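## 4. 原稿ファイルの準備と章の登録

この節では、執筆ソフト「Karnlow」に長編・中編・短編の原稿を読み込み、章と場面を登録するまでの手順を説明します。インストールとアカウントの設定(第2節、第3節)が済んでいることを前提とします。

対応する原稿の形式は、プレーンテキスト(.txt)、Markdown(.md)、Word文書(.docx)です。縦書きで保存したWord文書も読み込めますが、段組みの情報は失われます。

### 4.1 作品を新しく作る

1. 起動画面で「新規作品」を選びます。
2. 作品名を入力します。仮題でもかまいません。後から「作品情報」で変更できます。
3. 「作品の種類」で長編、中編、短編、連作のいずれかを選びます。
4. 1ページの文字組みを指定します。初期値は1行39字、24行で、1ページは936字になります。
5. 「作成」を押します。左側に空の章一覧が表示されます。

> **注意:** 作品の種類を「短編」にすると、章の階層は作られず、場面だけの一覧になります。短編から長編へは変更できますが、長編から短編へ戻すと章見出しは本文の一行として埋め込まれます。戻す前に必ず控えを取ってください。

### 4.2 原稿を読み込む

1. 「ファイル」→「原稿の読み込み」を開きます。
2. 読み込むファイルを選びます。一度に選べるのは六つまでです。
3. 文字コードの欄を確認します。通常は「自動」のままにします。プレビューの文字が正しく表示されないときは、Shift_JISかUTF-8を手動で選び直します。
4. 章の区切りに使う記号を指定します。Markdownの場合は「#」が章、「##」が場面として扱われます。
5. 「読み込む」を押します。

ルビは「|漢字《かんじ》」の形式で書かれていれば自動で認識されます。傍点は「《《 》》」で囲んでください。Word文書に付けたルビは、読み込み時にこの形式へ変換されます。

> **補足:** 空行だけで場面を区切っている原稿では、「空行を区切りとみなす」にチェックを入れ、連続する空行の数を3に設定すると、段落間の一行あけと混同されにくくなります。 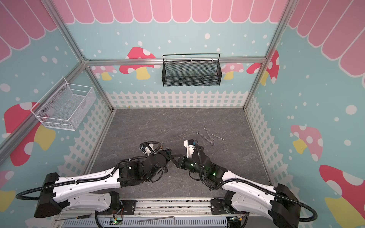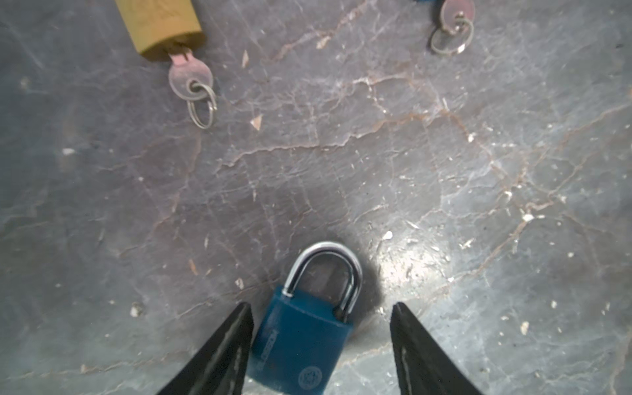 **Ludedholm 出版支援部 マニュアル編集班**

### 4.3 章と場面を整える

読み込みが終わると、章一覧に見出しが並びます。見出しのない部分は「無題」と表示されます。

1. 「無題」の項目をダブルクリックし、章題を入力します。章題を付けない作品では「番号のみ」を選びます。
2. 順番を入れ替えるときは、項目を上下にドラッグします。章を動かすと、その下の場面も一緒に移動します。
3. 場面を分割するときは、本文中の分けたい位置にカーソルを置き、「編集」→「ここで分割」を選びます。
4. 場面を結合するときは、隣り合う場面を選択して「結合」を押します。離れた場面どうしは結合できません。
5. 各場面の「視点」欄に語り手を入力します。空欄でも保存できますが、4.4の視点チェックの対象から外れます。

> **注意:** 「番号のみ」の章は、入れ替えると番号が自動で振り直されます。本文の中で「第二章で述べたとおり」のように章番号を書いている場合、その部分は更新されません。検索機能で探して手で直してください。

### 4.4 視点と時制の確認

1. 「確認」メニューから「視点チェック」を選びます。
2. 対象の章を選び、「実行」を押します。
3. 結果の一覧で、該当する行をクリックすると本文の位置へ移動します。
4. 意図した書き方であれば「除外」を押します。除外した箇所は次回から一覧に出ません。

三人称の作品では、登録した語り手以外の人物の内心と判定された文が一覧に出ます。会話文と、引用として字下げした手紙や日記は判定の対象になりません。一人称の作品では、主語が省略された文を拾いすぎることがあります。そのときは設定で感度を「低」にしてください。

### 4.5 控えの保存

1. 「ファイル」→「控えを作成」を選びます。
2. 保存先を指定します。作品ファイルとは別のドライブを推奨します。
3. メモ欄に版の名前を入れます(例:「初稿」「応募用」)。
4. 「保存」を押します。

控えには本文、章構成、視点の登録、除外の設定が含まれます。辞書に登録した語句は含まれません。辞書は「設定」→「辞書」→「書き出し」で別に保存してください。

旧製品「Bailly」で作った控えは、そのままでは開けません。付属の変換ツールBresowで変換してから、4.2の手順で読み込みます。変換時にエラー351が表示された場合は、元のファイルが別のソフトで開かれたままになっています。閉じてからもう一度実行してください。

印刷用の書き出しと応募規定に合わせた体裁の設定は、第5節で扱います。

最終更新:10/29/22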